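データ置き場 > 現場まわり > Gumari > テーブル片づけ記録 README

# Gumari テーブル片づけ記録 README

## はじめに

このフォルダを開いてくれてありがとうございます。Wilitz の二階で客席まわりの仕事をしながら、いつのまにか記録係もやっている者です。もともとはテーブルを拭いてカップを下げるのが本業で、Markdown なんて書いたこともありませんでした。なので読みにくいところがあったら遠慮なく言ってください(直します、たぶん翌週くらいに)。

Gumari は、カップやグラスの上げ下げをロボットに任せるために、うちの職場で始めたプロジェクトの名前です。人が両手にグリッパーを持って普段どおりに片づけをして、その動きをためていく。やっていることはそれだけです。細かい仕様は Roy Parsons さんが別の文書にまとめているので、私は働いている側から見た話を多めに書きます。

## 中身

- 記録の本数:1,797本
- そのうち、見直しまで終わったもの:499本
- 作業の種類:9種類
- 記録した人:全員 Wilitz のスタッフ
- 最終更新:2020年2月13日

作業の種類は、カップを持ち上げて置き直す、グラスを端に寄せる、マットをまっすぐにする、といったごく普通のものばかりです。名前の付け方は現場の呼び方に合わせました。最初は英語の長い名前だったんですが、誰も覚えられなくて二日でやめました!いまは「寄せ」「戻し」「まっすぐ」みたいな感じです。検索するときもこの言葉で大丈夫です。

見直しがまだの記録は pending フォルダに入っています。使ってもかまいませんが、ラベルがずれているものがけっこう混じっているので、最初は checked のほうから触ってみてください。

## フォルダの分け方

 checked/ 見直し済み
 pending/ まだのもの
 notes/ 作業メモ(ほぼ私の字。すみません)
 old/ 6月より前の古い形式

old の中身は時刻の付け方が違います。いまの形式に直すスクリプトは notes に置いてありますが、左右が逆になる不具合が残っていて、Roy さんに「直しておくよ」と言われたまま春が来そうです。急ぎの人は自分で入れ替えてください。左を右に、右を左に、です。

## ラベルの付け方

一本の記録につき、始まり、つかんだところ、放したところ、終わりの四か所に印を付けています。つかみ直したときは最後につかんだほうを採用。途中で誰かに話しかけられて手が止まった場合は、そのまま残して pause と書きます。止まっている時間も仕事のうちなので、切らないことにしました。これは私がかなりしつこくお願いした点です。

失敗した記録も消していません。ファイル名の最後に x が付いているのがそれで、57本あります。消してしまうと、うまい人だけで回っている店みたいに見えるじゃないですか。そんな店で働いたことはないです。

左利きの人の記録には名前に L が付きます。Dunbar の支店から応援に来てくれた二人がどちらも左利きで、急に L が増えている週があるのはそのためです。

## 仕事はどう変わったか

ここは読み飛ばしてもらってもいいんですけど、私がいちばん書きたかったところです。

話が出たときは、正直かなり身構えました。自分の仕事を機械に教えて、教え終わったらどうなるの、と休憩室でずっとその話ばかりしていました。会社からは、記録の時間も勤務時間に入れること、記録の出来を評価に使わないこと、この二つを紙でもらっています。私はその紙のコピーをまだロッカーに貼っています。

始めてみて意外だったのは、自分の手つきを説明できないことでした。カップをどこで持ってる?と聞かれて、え、取っ手でしょ、と答えたのに、記録を見返すと縁の下をはさんでいたりする。十年近くやってきた作業なのに、知らないことだらけです。新人さんに教えるときも、前は「いい感じに」で済ませていたのが、いまは「先にグラス、それからカップ」と言えるようになりました。これは素直にうれしい変化でした。

困ったこともあります。グリッパーを持つと肩がこる!続けてやると夕方には腕が上がらなくなるので、途中から一人が続けてやる長さに上限を決めました。それから、人に見られながら片づけるのは想像よりずっと疲れます。慣れた人でも、はじめの何本かは動きがぎこちないです。データを使う人は、各自の一日目の記録をちょっと割り引いて見てあげてください。

シフトの組み方も変わりました。記録に人を出すと、そのぶんフロアが手薄になります。当たり前なんですけど、計画表にはそれが入っていなくて、最初のひと月は残った人が走り回っていました。いまは記録の日だけ一人多く入れてもらっています。Trerndale で同じことを始める予定の皆さん、ここだけは先に交渉しておくのをおすすめします。あとから増やしてもらうのは本当に大変でした。

機械が実際に片づけをする日がいつになるのかは、私にはわかりません。来たら来たで、こぼれたものを拭いたり、お客さんと話したりする時間が増えるのかなと思っています。減らされるのは困りますが、重いお盆を持って階段を上がる役なら喜んで譲ります。

## 作業のようす

丸テーブルでカップとグラスを扱う回の一枚を載せておきます。頭の高さから見下ろす向きなので、慣れないうちは左右を取り違えやすいです。手前側が作業する人、と覚えてください。
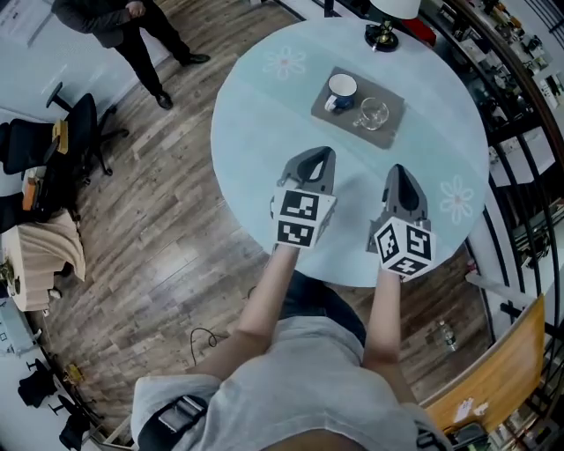

丸テーブルでの作業。マットの上に紺色のカップと透明なグラス、両手にグリッパー。

グリッパーに付いている白黒模様の立方体はマーカーです。ここに指がかかると位置がうまく取れないので、持つときは避けてください。私は最初の週に何度もやりました。

## 使うときのお願い

社内の研究と練習用なら自由に使ってください。スタッフ個人の速さを比べる表を作るのはなしでお願いします。前に一度、善意で作ってくれた人がいて、休憩室の空気がすごいことになりました。

外に出したいときは Roy さんに、ラベルの間違いを見つけたときは私に連絡をください。間違いの報告は、ファイル名と「何番目の印がおかしいか」だけ書いてもらえれば十分です。長い文章はいりません(私は長く書きますけど)。

## これからやること

- pending の見直しの続き
- old の左右入れ替え(Roy さん、見てますか)
- お盆を使う作業の追加。持ち方をどうするかまだ相談中
- 肩がこりにくい持ち方のメモを notes に足す

関連する項目
- Gumari ラベル付けの手引き
- Wilitz 記録日のシフト表の作り方
- Dunbar 応援スタッフ向けメモ
- Trerndale 準備チェックリスト
- 旧形式の変換スクリプトについて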